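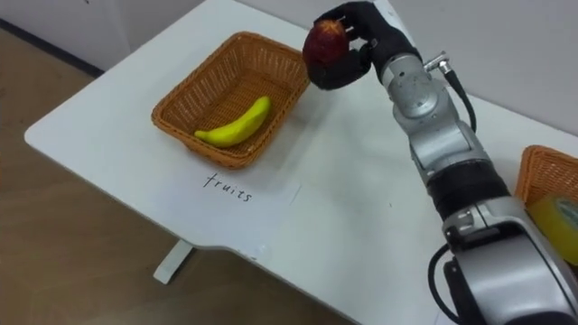 A dark red fruit in a black five-fingered hand, over a white tabletop.

Kinga Bognár has spent most of her working life with stencil-colored film, the kind made in quantity before the First World War and then more or less dropped. She runs the color bench at the Zarnska film archive, where I met her in January. She had a reel on the rewinds and kept turning it by hand while she talked.

The process is simple to state. A positive print was set aside for each color, and the areas meant to carry that color were cut out of it, frame by frame. The cut print became the stencil. It ran through a machine in contact with a clean print, and a dye-soaked velvet band pushed color through the holes. A second color meant a second stencil and a second pass.

"People hear 'hand colored' and think of a brush," Bognár said. "Brush work existed, and we have some. But a brush gives you one print. A stencil gives you 200, if it was cut well and nobody tore it."

Cutting was done at first with a blade directly on the film. Later shops used a pantograph: the operator followed the outline on an enlarged image with a pointer, and a needle at the other end cut the same shape in the small frame. The emulsion was then washed off so that the stencil would lie flat and not scratch the print.

She can usually tell the two methods apart under a loupe. Knife edges have short straight sections where the blade was lifted. Needle edges are smoother and wander with the hand. "The needle also leaves a very slight scallop on curves. You want magnification for that, 60 times is comfortable. I would not claim it from a scan."

Scans are a sore point. The archive's older transfers were made to black-and-white safety stock, and the color information in them is lost. A second campaign used color negative, which recorded the dyes but bent them. The present one is digital, run by Sang-wook Maeng from a small room at Levby with its own air handling.

"The yellow is the hard one," Maeng told me by phone. "It is a thin dye over a silver image that has already warmed with age. A standard film profile reads both as one color and corrects both. You lose the yellow and you get a nice neutral gray." His answer was to measure the dye in the clear margins, where the band sometimes bled past the image, and build the profile from that.

Bognár approves of the margins. Most of what she knows about shop practice comes from outside the picture area, from bleed, punch marks and the notes scratched into leaders.
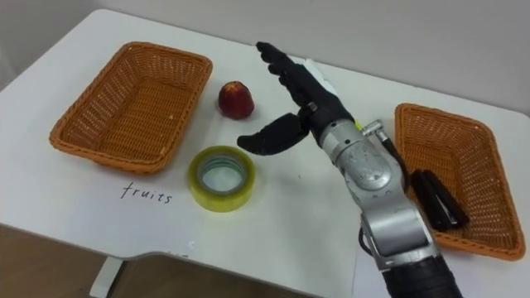 Orange gives a different problem, and it came up when I asked her how a modern viewer should judge these colors. Many of the oranges were a yellow pass and a red pass laid over each other, and the two dyes fade at different rates, so a surviving orange says little about the original mix. I asked how strong it would have looked when new. The two woven baskets on the white table here are a fair guide to the sort of orange she argues for, well above the brownish tone seen in most surviving prints. Sanaa Sqalli, who handles dye analysis for the project, would put it somewhat lower. The two have not settled the matter.

Registration is the other argument. Nitrate shrinks, and a stencil that had run many times shrank and stretched differently from the fresh print under it. Color then drifts off its outline, a sleeve's pink landing on the wall beside it. Some restorers move it back.

"I don't," Bognár said. "If the stencil was out on the day, the audience saw it out. If the print has shrunk since, the image and the dye have shrunk together, so there is nothing to fix. The only case I would touch is damage in a copy we made ourselves."

Speed came up as well. Presenters often ask for a file at 24 frames per second, since that is what their equipment expects. The films were shot slower, and played at 24 they look hurried and the color edges flicker more than they should. The archive supplies a file with repeated frames and a note on the intended rate. Bognár says the note is not always read.

The reel on her bench was a travel film, 1000 feet when issued and a good deal less now. It has three colors, green, pink and a blue that appears only in the last shots. The stencils have not been found. She has asked the collection at Tallthorpe, which holds a second print with different splices, for a loan, and expects an answer after their vault has been moved.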